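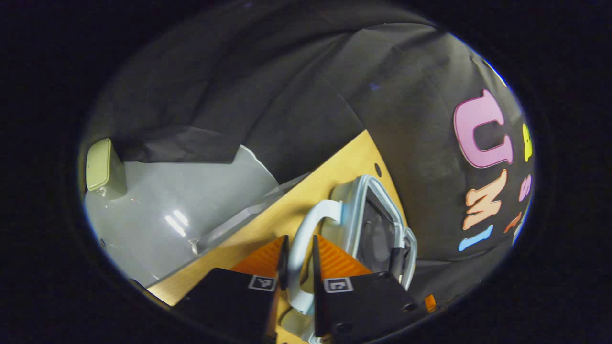

*Gripper over the blue box, handle between the pads. Thursday, bench by the black cloth.*

Thursday, started late. Knut had the good lamp till 6 so did the wiring first.

Aim for today: get the hand-held one closing on a handle without me having to fish for it. The orange ribbed pads are the second lot, softer print, same black fingers as before. First lot were too hard and skated off anything shiny. These have a bit of give. Glued on, not screwed, so if they peel it's my own fault.

Box is the pale blue see-through one with the curved handle. Picked it for the handle – curved, same sort of colour as the body so the software has a hard time telling one from the other. If it works on that it should work on the Fivier tub and the mugs.

Markers: one on each finger plate, printed black and white squares. Reprinted both on matt paper, the glossy ones kept washing out under the overhead lamps. Tracking log gave 1303 frames for the long run and dropped 18, all in one clump when I tipped my wrist over too far. Fine by me. Sơn reckons the plates want a steeper angle, I'd sooner leave them and just not tip my wrist.

Opening width is still set by the bit of Paredes tube inside the trigger. Spring's too strong. Hand aches after about 100 squeezes, and that's with breaks. Knut has a weaker spring off the Cindholm job, will try it if he can find the bag.

Things that went wrong
- left finger sticks slightly on the way back, grit in the slide? cleaned it, better, not gone
- lens cover has a thumb print on it, MINE, wipe before every run
- trigger cable rubs on the housing, put tape on for now
- forgot to zero the width before run two so those numbers are rubbish, deleted

Things to do
- file the slide, dry lube only
- new cable route, down the back of the grip
- try coming in at the handle from the side insted of straight on
- ask Clastdale for the other tube size, the one in their list is the wrong bore

Sơn had a go after tea and got the hang of it faster than I did, holds it lower and closes slower. Need to write down how he stands. He also wants the width logged in mm and not raw counts, which is fair, will change it when the laptop's charged.

Leaving the bench set up as is, pleas don't move the board.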